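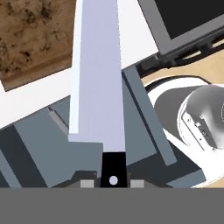 Big batch of caramelized onions, how do I stop them going pale and mushy?

Posted in Cooking Basics by ovurari

I've fallen hard for caramelized onions this winter and I want to make a freezer's worth in one go. Small pans come out great. Last time I did 3 pounds in one pot and got something closer to onion soup, sweet enough but gray and wet, even after an hour. Yellow onions, butter, a little salt, medium heat, lid off the whole time. I have a glass-top electric stove and a regular oven. I also have a wide stainless skillet and a tall stockpot, and I used the stockpot because everything fit in it. Would the oven be better? And how thin should I slice? Mine were all over the place, some like paper and some like my thumb.

Weronika Marciniak

Oh, you are so close, and big batches are my favorite thing to make in February! The stockpot is your trouble. Onions give off a huge amount of water, and in a tall pot the steam has to climb through a deep pile of other onions, so everything stews. Use the skillet on the stove, or two skillets if you can borrow one, and pile them no deeper than the rim. They'll look like far too much and then they sink.

Slice pole to pole (root end to stem end), not across into rings. The pieces hold their shape so much better. I go for a quarter inch. Paper-thin ones melt away and then scorch, and the thumb-sized ones are still crunchy when the rest are done, so evenness matters more than the exact width. A sharp knife helps with the tears too. I sharpen mine before a big onion day and it makes the whole job a pleasure.

Start with butter AND a spoonful of neutral oil. Medium heat until they slump and the puddle in the bottom cooks off, then turn it down a notch and let them go.

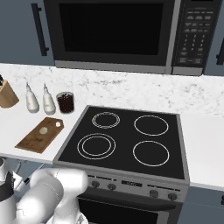 Do you have to stand there and stir the whole time?

Every few minutes is enough until the water is gone. After that, stay close and scrape the bottom whenever a brown film builds up, adding a splash of water to loosen it. That film is where most of the color comes from, so stir it all back in.

One more for electric stoves: match the pan to the ring. With a wide skillet on a small burner you get a dark patch in the middle and pale onions all around it. And remember that the burner stays hot after you turn it down, so go down a little earlier than you think.

Barbosa17

just put them in a crockpot overnight. done. drain them in the morning

Misaki Fukuda

I love Weronika's skillet method for a pan or two, but for freezer quantities I'm an oven person all the way! The slow cooker works if you want them soft for gravy, though you'll still have to brown them in a pan afterward, and please save that liquid, it's wonderful in rice.

My way, which has fed a lot of people a lot of French onion soup:

1. Heat the oven to 400. Slice everything first and toss it with melted butter, oil and salt in the widest Dutch oven or roasting pan you own.

2. Cover and bake for an hour. Give it a good stir halfway. You'll lift the lid and it will look like a swamp, and that's fine.

3. Take the lid off, or leave it slightly open, and keep going for another hour or more, stirring every 20 minutes and scraping the sides. The edges brown first, so bring those bits into the middle. 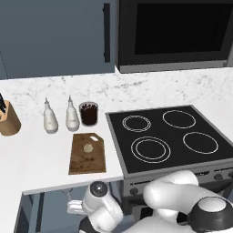

Microwave over the range, with blue-gray cabinets alongside.

4. Move the pot to the stovetop for the finish if it's safe for your burners. Lift it, don't drag it, a heavy pot can scratch the glass. Medium heat, a splash of water, scrape, repeat until they're the color you like. I stop at a deep amber. My sister goes nearly to mahogany and hers are better on burgers, so try both.

5. Cool them spread out on a sheet pan, then freeze in muffin cups and bag the pucks. One puck is perfect for an omelet.
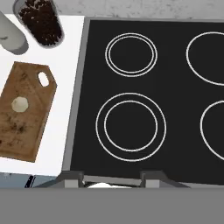
6. Label the bags. Frozen onions look a lot like frozen apple butter, and I have put the wrong one on toast.

ovurari

Thank you both!! Did the oven version last night with quarter-inch slices and they came out so dark and jammy I ate a bowl of them standing up. Skillet is next. Does anyone use red onions for this?

Weronika Marciniak

All the time! They go a bit purple-brown and they're a touch sweeter to my taste. A tiny splash of balsamic at the end is lovely with those.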